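4.2 What a tray does and does not keep in order

The claim we set out to check is an old one in the household literature: give small things a tray and they will stop drifting through the house. It is repeated in the Arnen handbook on shared living, and it was the working assumption of the Karaca pilot, which handed out trays to every household that signed up and then treated the number of trays still in use as proof of tidiness. We doubt this. A tray in use is a tray with things on it, and a tray with things on it may be nothing more than a pile with a rim.

Our own material comes from 17 households in the Cirnen apartments, each of which kept a log for 3 weeks in April. Between them they logged 970 placements, a placement being any time an object was set down on a tray and left there until the next entry. We asked for the object, the room and the surface under the tray. We did not ask why the object had been put there. In the earlier Lundudex survey that question mostly produced answers people thought we wanted to hear, and we saw no reason to collect more of them.

Two things stand out in the logs. The first is that trays move. A tray meant for the hall table shows up on a bed, on a washing machine, on the floor by the bath, and often across the kitchen sink, where it makes a bit of extra counter for as long as no one needs the water. The pilot did not record the surface under the tray, so a tray parked over a sink counted the same as one on its assigned shelf. We think that was a mistake, and it probably makes the pilot's results look better than they should.

The second is that the contents rarely belong together. Loggers were free to write what they liked, and the longer entries read like lists of leftovers. Soft toys turn up next to blocks and balls, which could pass for a toy category, but then a stick or a stone from outdoors is in there too. Someone wanting to save the tray theory might call this a "play" tray. We are not convinced. A category wide enough to take in a plush animal and a piece of driftwood would take in almost anything small enough to carry.

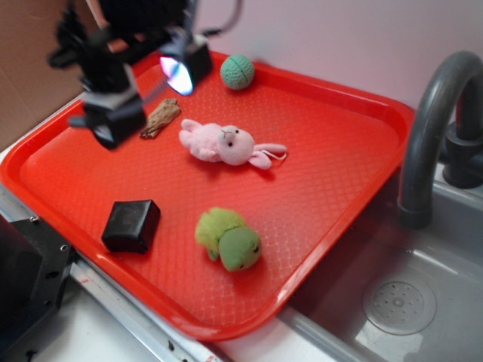
Figure 3. Mixed contents on a tray resting over a sink basin: plush rabbit, plush turtle, green ball, black block, driftwood.

It could be argued that mixing does no harm so long as the things can be found again. Several households said as much in the closing interviews, and we have no grounds for calling them wrong about their own kitchens. But finding was never what the pilot said it measured. It said it measured sorting, and on sorting the logs give it little support. Entries made late in the evening are the worst in this respect, with whole trays described in a single word such as "stuff" or "toys etc.", and we coded these as mixed only where a second entry from the same household backed that up. The rest were left out, which works in favor of the tray theory if anything.

We also looked at whether a rim matters. The handbook says a raised edge tells people where the storage area stops. In 2 households the tray had no rim at all, and their logs look much like the others. That is too few to settle anything, and the people in those homes may simply be neater or less neat than their neighbors. Still, a strong effect ought to have left some trace, and we could not find one. The question of tray size is taken up in section 4.3, where the evidence is thinner still.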